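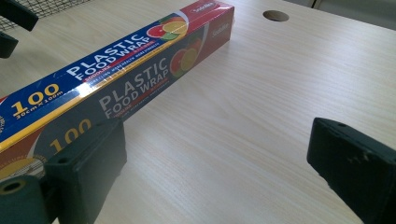

Is the 100 m cling wrap worth it, or am I paying for the box?

gritchie40
I keep seeing people swear by the big rolls. Mine says 30cm x 100m and I'd bet money I throw half of it out in wads. Does anybody get to the end of one without switching to lidded tubs?

flelota_fan
I do, every time. Bowl rims, cut lemons, dough. You're pulling too fast.

gritchie40
Pulling speed, sure. The old Fomby roll tore fine at any speed.

kuohua_y
Half the trouble is where people do it. My counter is 35 inches of clutter, so I lay the sheet out on the table and set the bowl in the middle. 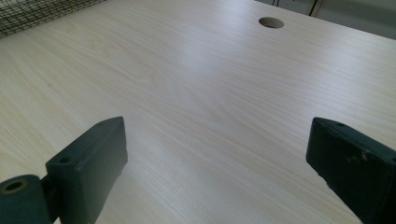 Wrap clings better to a smooth top than to the bowl, in my experience, and that's my problem with the table method. Pale wood grain with daylight bouncing off it, like that one, is the worst, as you can't find the edge of clear film in the glare. I'd do it on a dark tray. - cairns227

kuohua_y
Then pull the blind down. I've never lost an edge.

cairns227
You've never admitted it.

gritchie40
So the advice is to buy a tray to use the wrap. I'm going back to plates on top of bowls.

40 replies | 227 shares

Comments
Gastard: Plates slide off. Ask me about Friday's soup.
Moth_n_Rye: Still not convinced any of it sticks to plastic bowls.

Related threads
Do beeswax sheets hold up?
Freezer bags: wash or toss?
Which drawer for foil?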